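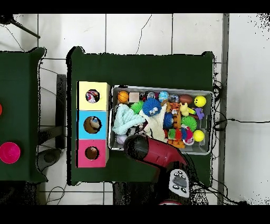
Gerkier, the bedding firm, is giving up tog numbers on the front of its Toledo duvets and will sell them by colour instead. From next month the summer weight will be yellow, the spring and autumn weight blue and the winter weight pink, with the shade shown on a band across the bag and again on a small label sewn into one corner. The colours are close to those of the three cube boxes in the photo — pale yellow, light blue and a pink that could be seen from the car park — and customers who can't tell them apart are advised to turn on the light. The tog rating will still be printed on the back, in smaller type, next to the washing instructions and the address to write to.

The change was announced on 19/09/2018 at the company's shop in Dreltthorpe, where a bed had been made up in the window with all three duvets on it at once. Gerkier said that shoppers found tog numbers confusing and tended either to buy the highest one, on the grounds that more must be better, or to stand in the aisle squeezing bags until closing time. A survey of 1255 of its own customers found that most knew a higher number meant a warmer duvet. Fewer could say what number they had at home. A fair few gave the size of the bed.

Under the new scheme a double Toledo in the yellow weight will cost £22, with blue and pink a few pounds more. Kings and super kings go up from there. The cover stays as it was, a cotton mix with piped edges, and so does the hollowfibre filling. The firm confirmed that nothing about the duvets has changed apart from the band, the label and the price, which has gone up a little to cover the band and the label.

There is one snag, which the firm acknowledged quite cheerfully. The Toledo range has always included an all-seasons set, made of two duvets that fasten together with poppers. Joining the yellow and the blue gives something about as warm as the pink. Anyone who has done a bit of painting might expect it to give green, and early versions of the leaflet did say green, until somebody in the packing room asked where the green ones were kept. The leaflet now says "yellow and blue together for winter (pink)". It has been reprinted twice, and the shop has a box of the first version behind the counter which staff are using for shopping lists.

Dornudetti, which sells its own duvets from the unit across the precinct, has no plans to follow. Its window now carries a large poster reading "WE STILL HAVE NUMBERS", with a 4.5, a 10.5 and a 13.5 underneath in case of doubt. The company said its customers were perfectly able to read a number and had been doing so for years. It added that it would be extending its trial period on all bedding to 100 nights, a decision it described as unconnected with anything going on over the way.

Gerkier's own trial period remains at 90 nights. Asked whether this might be looked at again, the firm said it was always looking at things.

Returns during the trial are free if the duvet is brought back to the shop in its bag, though getting a duvet back into its bag has been the sticking point for most people. Gerkier says it will take them back out of the bag as well, provided the bag comes too. Duvets returned in good condition go to be recycled as filling for pet beds, which will not be colour coded for the time being.

Pillows are next. The Toledo pillow now comes in soft, medium and firm, and the firm would like to put those on the same three colours by February. That would make a soft pillow yellow, like a summer duvet, and a firm one pink, like a winter duvet. Gerkier accepts that some people may take this to mean that firm pillows are for cold weather. It is thinking of a leaflet.

Shoppers in Dreltthorpe seemed calm about it all on the morning of the launch. One couple in the shop said they had come in for a fitted sheet and would carry on looking for one. Another customer approved of the colours but wished to know whether the pink duvet itself was pink. It isn't; all three are white, and only the band and the label differ. She said in that case she would have the yellow, as it would go better with her curtains, and was told again about the white.

Existing Toledo duvets with tog numbers on the front will be sold off until they run out, and the shop expects to have singles and doubles left for a week or two. Owners of older duvets who would like to know what colour they have can ring the shop during opening hours or take the duvet in. A chart by the till gives the numbers on the left and the colours on the right. Staff ask that people coming in to look at it keep to one side of the till so that others can pay.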